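Cutting back on what comes into the house

4th January

I went through my bank statements over the holidays, which I do every year and never enjoy. The rent was the rent. The groceries were higher than I wanted but I could explain them. What I couldn't explain was the line after line of small payments to places I had mostly forgotten. When I put them in one column and added them up I had 13 different things renewing by themselves, some monthly and some yearly, and together they came to a little over $800 for the year.

That doesn't count the phone, the internet or the insurance. This was all extra. A photo storage plan, a second photo storage plan, a recipe app, a language app I opened in June and then never again, a meal kit on "pause" that still charged a small fee to be paused. Two of them I had signed up for to get a discount on something else.

So I've spent the first few days of the year cancelling. I'm writing down how it went partly so I remember next time.

I started with the easy ones. The recipe app took two clicks. The language app took four, with a cartoon animal looking sad on the third. Fine. The first hard one was Plekuteck, the backup service. I've had it for years and it did what it said it would, but I have an external drive now and I was paying for space I had stopped using. The cancel button on the account page takes you to a help article. The help article tells you to go to the account page. I went back and forth twice before I found a line at the bottom saying that plans bought through the old website have to be ended by email.

I sent the email. The reply came the next morning and asked me to confirm my plan number, which is not printed on the invoice. It is on the welcome email from the day you joined. I did find it, because I don't delete email, and that is the only time this habit has ever done me any good.

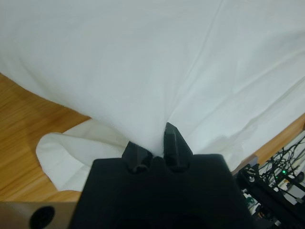 Before ending the plan I had to get my files down, and that took most of two evenings. There were 4,000 photos in there, and I would guess that half of them were near copies of the other half. I decided not to sort them first. I have tried sorting first before and what happens is that I look at old vacation pictures until midnight and cancel nothing. I pulled the whole lot onto the drive in one folder, opened a few at random to see that they were not damaged, and then closed the account.

Next was Stasturon. They do the home maintenance plan, the kind where you pay every month and somebody comes out if the dishwasher leaks. I rent. The dishwasher belongs to my landlord. I took the plan out at my old place, where the arrangement was different, and it followed me here when I changed my address with them. I had been paying to protect an appliance that wasn't mine and that I'd have reported to the landlord anyway.

They only cancel by phone. I called just after lunch and was on hold long enough to clean out the cutlery drawer. The woman who answered was polite and offered me three months at half price, then three months free, then a smaller plan that covers only plumbing. I said no thank you to each one. I had written "no thank you, I just want to cancel today" on a piece of paper in front of me and I read it out each time. It sounds silly but I am bad on the phone and I usually end up agreeing to something.

If you only take one thing from this post, take the piece of paper. Also ask for a reference number and wait until you have it before you hang up. I did not get a refund for the months since I moved. I asked, and she said she would pass it on, and I don't expect to hear more.

The gym was Agudelo, and that one I went back and forth on. I like the place. It's an older gym with a good stretching area and the people at the desk know what they are doing. But I looked at the visit log in their app and I had been going less and less since the summer, and in the last two months I had gone hardly at all. I walk now, most mornings, and I've kept that up better than I ever kept up the gym. They let you freeze a membership instead of ending it. I thought about the meal kit and its pause fee and ended it.

They need 30 days' notice, so I'll have one more payment. I plan to go a few times this month to get the use of it.

The one I kept is Druka, the grocery delivery. I know people have opinions about delivery. I worked it out both ways with a few months of receipts, and I spend less when I order from a list than when I walk around a store hungry after work. The yearly fee is more than covered. I did turn off the "suggested for you" add-ons, which had been putting a bag of the same crackers in my basket every week. I have a lot of crackers.
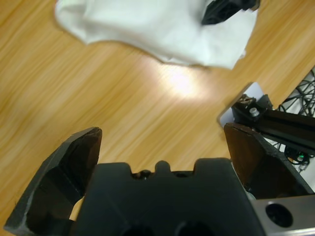 A few practical things I learned, in no special order.

Check your app store account as well as your bank. Several of mine were billed through the phone, and on the statement they all appear under one name with different amounts. You can't tell what they are until you open the list on the phone itself.

Check any old card you still have open. I found one of the photo plans on a card I thought I had stopped using. It was the only thing on it -- a small charge each month that got paid off automatically, so I never looked.

Look for yearly ones in particular. A monthly charge has 12 chances to annoy you. A yearly one comes once and is gone before you have read the email. I have put every renewal date I could find into my calendar, with a reminder two weeks ahead, and I wrote the price in the reminder so I can see if it goes up.

Take a screenshot of the page that says you have cancelled. One of mine sent no email at all.

And don't try to do it in one sitting. I did the first batch in an hour and was pleased with myself, and then the phone calls took up parts of three more days. I would have given up if I had told myself it had to be finished that night.

As for the money, I've set up a transfer to savings for the same amount I was paying out, on the same day of the month I get paid. I'd like to get the account up to $1,000 by the end of the year and leave it alone. With the gym gone as well I should get there a bit early, unless the car needs something, and the car usually needs something.

I still have two left to deal with. One is a magazine that keeps arriving although I can't find any payment for it anywhere. The other is the domain for this blog, which comes up for renewal in the spring. I'll be keeping that one.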